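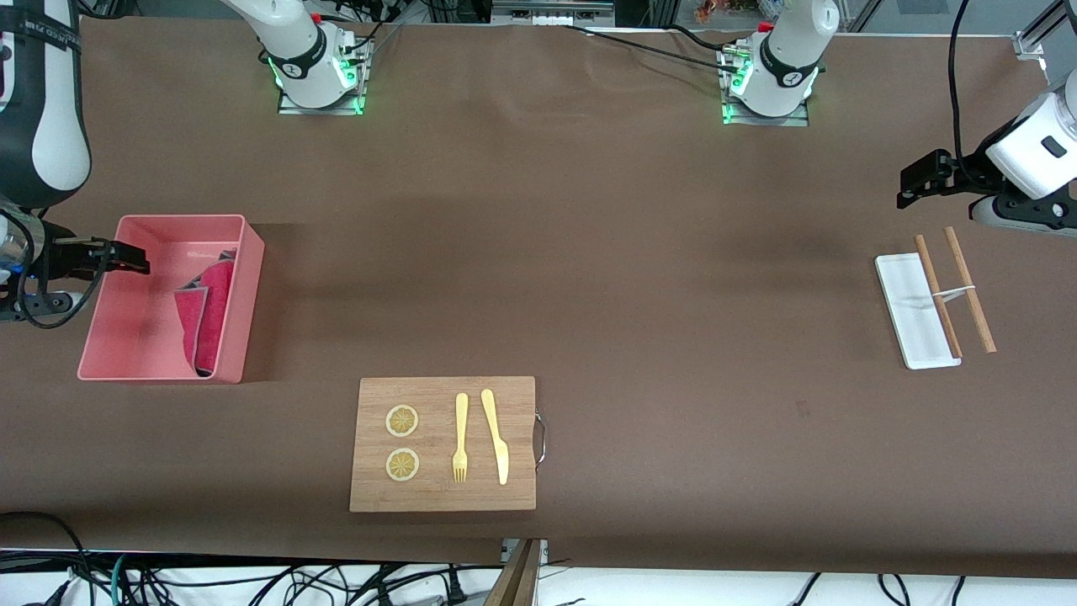 **Prirden 4, the bimanual control and task-planning package from Ferkaleo — my review after a long summer with it**

*4 Sep 2026*

I've been putting this off until I'd lived with the thing for a while, and after 3709 logged task attempts I think I've lived with it plenty. Short version: I like it a lot, I'd buy the license again, and there's one part of it that makes me want to go lie down.

Some background on me. I write task code for two-arm tabletop setups, mostly household stuff: towels, trays, cutting boards, cutlery, pretend lunch. Before Prirden I was on Eltosura, which I used for years and still have a soft spot for. Eltosura treats two arms as two separate robots that happen to share a table, so every handoff and every "you wait while I reach over" was mine to write by hand. I had a whole folder of wait states. I do not miss that folder.

**The planner**

Prirden plans both arms together, and it's great. You give it a goal, it hands back one timeline with both arms on it, and you can grab a segment and slide it around like a clip in a video editor (so satisfying!). If you slide one too far, it goes orange and tells you which two links would end up too close. With Eltosura I found that kind of thing out from the e-stop.

Planning time is fine. A simple pick and place comes back in around 275 milliseconds on my desktop, quick enough that I stopped noticing it. Goals where both arms have to work over the same small patch of table take a good deal longer, and now and then the planner gives up and suggests doing it one arm at a time. Usually it's right, which is annoying.

**Perception**

Mostly good, with some holes. Boards, bins and trays get clean boxes right away. Thin things are harder. Chopsticks are my least favorite object in the world at this point, especially a pair joined by a little band and lying half on a tray. The default segmenter wants to call them one wide object, and then the grasp generator cheerfully proposes a grip on the gap between them. Turning on the "slender parts" option fixed most of it for me. It's off by default and sits two menus deep, so go find it on day one.

Pale yellow plastic cutlery on light bamboo was the other sore spot. There isn't much contrast for it to work with, and the mask for the fork kept spilling onto the board. I ended up lowering the color weight and leaning on depth, and then the lemon slices got worse, so now I keep separate profiles and switch between them. It works. It isn't elegant.

Cloth is the nice surprise. A folded pink towel inside a pink bin is a mean test, and I expected to be drawing masks by hand all week. Prirden picks up on the fold edges and treats the bin walls as something to steer around, so the fingers come in over the rim without me adding waypoints. I did have to raise the rim clearance a touch.

**Control**

Smooth, boring, lovely. The impedance settings are finally in plain words ("soft," "medium," "firm") with the real numbers tucked underneath if you want them. Switching modes in the middle of a motion used to give me a little twitch at the wrist. I haven't had that since the November update last year.

**The part that makes me lie down**

The calibration wizard! Why is it like this? If you cancel on the last page it throws away every pose you've collected, with no warning — I've done it more than once and I'll probably do it again. The help page sends you to something called the Ásgeirsdóttir method for checking your result, and then the link goes to a blank page. I wrote to support, got a friendly reply the same afternoon with the missing PDF attached, and the link is still blank today.

The log viewer is also slow once a session gets long. I export everything and read it in a text editor.

**Would I recommend it?**

If you've got two arms and you're tired of writing your own traffic rules, yes, go for it. With a single arm I'd stay on Eltosura, it's cheaper and the docs are better. Take the trial first and throw your ugliest objects at it, the thin ones and the floppy ones, before you let the demo tasks charm you.

4 stars out of 5. I'll come back and bump it up if they fix that cancel button.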